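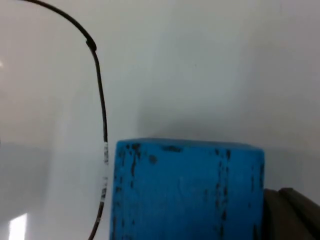
Thread: Refinishing a cream-painted desk – strip it or paint over?
Forum: Home Projects / Furniture
Started 15/02/2018

belt_and_bucket
I have a big desk from the old Belledska office on Durkar Street. They were clearing out and I got it for 67 dollars. Solid top, painted cream, drawers in good shape. The paint on the top is sticky in warm weather and it picks up marks from anything I leave on it. I want a hard finish I can write on and set a mug on.
Two options as I see it. Strip it to bare wood and varnish, or sand it flat and put new paint on top. What would you do?

hollis_r
Strip it. Sticky paint is usually latex that was put on too thick, or put over something it didn't like. New paint on top of that will be just as soft. You only get as hard a finish as the layer underneath.

Trilus_fan
I'd say the opposite. If it's an office piece from the sixties or seventies there could be anything under there. I stripped one last year and found three kinds of veneer on one top, all patched. Went right back to paint after two weekends of work.
Sand with 200, wipe down, use a bonding primer, then two coats of a water-based enamel. Leave it alone for a month.

hollis_r
A month of not using a desk is a lot to ask. And sanding sticky latex clogs the paper in about a minute.

Trilus_fan
So scrape the worst of it first. I didn't say it was fun.

belt_and_bucket
Is the age a concern for lead? I have no idea when it was painted.

Egle_Luik
Test it before you sand anything. The swab kits from the hardware store are fine for a first look, but cut a small notch down to the wood so you're testing every layer and not only the top one. If you get a positive, don't dry sand. Use a chemical stripper and keep the kids out.
For the record I'm with hollis on stripping. I did a pair of desks for my sister's shop and the varnished one has held up much better than the painted one.
Eglė

coetzee_woodshop
What's the room like? If it's a basement with no heat, a lot of this advice changes. Water-based enamel won't cure right in a cold room.

belt_and_bucket
Spare bedroom, heated. I can move it to the garage for the messy part, but the garage is cold in February.

coetzee_woodshop
Do the stripping in the garage and the finishing in the bedroom with a window cracked. Or wait until spring. There's no prize for doing it now.

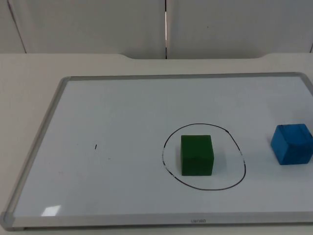 Egle_Luik
One thing about paint versus varnish is what you plan to keep on the desk. Soft paint grips anything flat and heavy, and it will lift when you pull that thing off. I keep my planning board flat on a pale cream desk, the kind with an aluminum frame and gray plastic caps on the corners, and plastic parts like that are what I'd worry about on sticky latex. On a good hard enamel you can slide a board around all day. On what you have now I would put felt pads under everything until you decide.

hollis_r
Felt will stick to it too. Use wax paper for now.

belt_and_bucket
Wax paper is down. I tried the notch on the back edge and the swab stayed yellow, so no lead that the kit can find. There are at least two layers, cream over a dark green. The green is hard as a rock. Only the cream is soft.

Trilus_fan
That's good news. Take off the cream, keep the green, scuff it and paint. You don't need bare wood at all.

hollis_r
I'll go along with that. If the green is oil paint it's a fine base. Rub a spot with denatured alcohol on a rag. If color comes off, it's latex.

coetzee_woodshop
Still prime it. Old oil paint gets slick.

belt_and_bucket
Rag came up clean. A plastic scraper and a heat gun on low take the cream off in strips. I've done one drawer front to see how it goes and the green has a few chips but nothing deep.

Egle_Luik
Fill the chips before you prime. And do the underside of the front lip while you're at it, your wrists will be on it every day.

belt_and_bucket
Will do. Garage is at 50 degrees this afternoon so I'm starting on the top.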